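White plastic stool wobbles, legs won't go all the way in

Asked in Furniture & Assembly. 2,726 views

Got one of those cheap square plastic stools, the Bivau one, white, four round legs that push into the bottom of the seat. Put it together last night in maybe ten minutes. Rocks like crazy. One leg seems to sit a hair higher than the other three but I can't get it to go any further. Tried pushing harder, tried standing on it (dumb, I know). Is it defective or am I missing a step? Instructions are one drawing and no words. Don't want to crack the seat. Need it for the shower bench spot by tomorow.

3 answers

Answer from Vonel
Check the floor first. Mine rocked in the kitchen and was fine in the hall. Tile is never flat.

If it still rocks, pull the high leg and look in the socket. Little tags of leftover plastic in there sometimes, trim with a utility knife. Then flip the whole stool over, seat down on something soft, and push the leg in with a quarter twist. Lean on it, steady. No hammer. Rubber mallet maybe if you have to, with a folded towel over the end of the leg.

Go around corner to corner, not one leg all the way and then the next. Same as lug nuts.
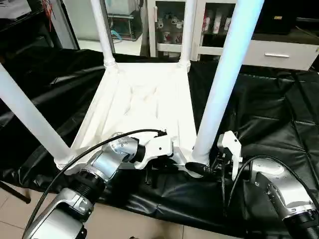

Seat down, legs up. The collar at the bottom of the leg is what you want to look at.

If one collar is sitting higher than the rest thats your wobble.

Answer from Li
Return it. Life's too short.

Answer from bathtub_900
Agree with the first one mostly. Would add, warm the seat up a bit if it's been in a cold garage. I ran a hair dryer on the socket for a minute or so and the leg went in way easier. Not too close. Also swap two legs and see if the wobble moves, if it does you have a short leg and no amount of pushing is going to fix it.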